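**6. Oktober 2022 — Werkstattbuch, Büroraum hinten**

Heute die Stühle und den Raum drumherum. Die Liste aus dem Juli war nur halb abgearbeitet, deshalb noch einmal von vorn.

Bestand laut Inventar: die Reihe von Gestley (Bürodrehstühle mit Armlehnen) und dazu die beiden alten Besucherstühle von Plotasov, die eigentlich in den Besprechungsraum gehören. Die Besucherstühle sind jetzt wieder drüben. Bei einem fehlt ein Filzgleiter, Ersatz liegt in der Schublade unter dem Schraubstock, aber nur noch in der falschen Größe. Nachbestellen.

Drehstühle einzeln umgelegt und die Rollen gezogen. Sie sind nur gesteckt, gehen mit dem flachen Hebel gut heraus. Viel Haar und Garnreste auf den Achsen, am schlimmsten beim Stuhl mit der Inventarnummer 1441. Der lief schon länger schwer, zwei Rollen ließen sich von Hand kaum noch drehen. Achsen mit der Pinzette gesäubert, ausgewischt, einen Tropfen Öl dran, wieder eingesteckt. Danach in Ordnung. Eine Rolle hat einen Riss in der Lauffläche, hält noch, sollte beim nächsten Mal mit getauscht werden.

Armlehnen: Schrauben an allen Stühlen nachgezogen. Bei 1441 war das Gewinde links schon etwas ausgenudelt, mit Schraubensicherung eingesetzt. Bitte bis morgen früh nicht an dieser Lehne hochziehen. 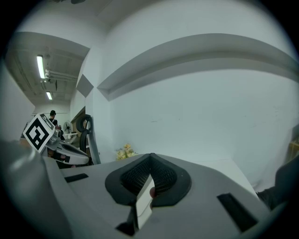

*Bürostuhl, schwarze Rückenlehne und Armlehne, heller Streifen an der Vorderkante.*

Die Lehnenrahmen mit lauwarmem Wasser und etwas Neutralreiniger abgewischt. Auf keinen Fall den Okonkwo-Reiniger aus dem roten Kanister nehmen, der macht schwarzen Kunststoff fleckig. Steht auch auf dem Zettel an der Schranktür, wird trotzdem immer wieder genommen. Die 500-ml-Flasche mit dem Neutralreiniger ist fast leer, neue steht im Keller.

Gasfedern geprüft: hinsetzen, Höhe markieren, nach einer Viertelstunde nachmessen. Eine sinkt um 2 cm ab, die anderen halten. Ich habe den Stuhl mit Kreppband markiert und an den Platz am Fenster gestellt. Eine neue Gasfeder bei Eltthorpe angefragt, Hub 175 mm, Aufnahme noch einmal nachgemessen, weil beim letzten Mal die falsche kam. Antwort steht aus.

Boden nach dem Umräumen gesaugt. Unter den Rollen sind Druckstellen im Belag, gehen nicht mehr raus. Eine Bodenmatte würde helfen — hatten wir schon mal besprochen, ist dann liegen geblieben.

Offen:

- Filzgleiter nachbestellen (Maß vorher am Stuhlbein nehmen, nicht am alten Gleiter)
- Ersatzrolle zu Gestley, gleich einen ganzen Satz
- Gasfeder, sobald Eltthorpe sich meldet
- Lehne links an 1441 morgen noch einmal auf Spiel prüfen
- Inventarliste: Plotasov-Stühle auf den Besprechungsraum umtragen

Flacher Hebel und Pinzette liegen wieder im oberen Fach. Das Öl habe ich am Arbeitsplatz stehen lassen, brauche es morgen noch für die Schubladenführungen.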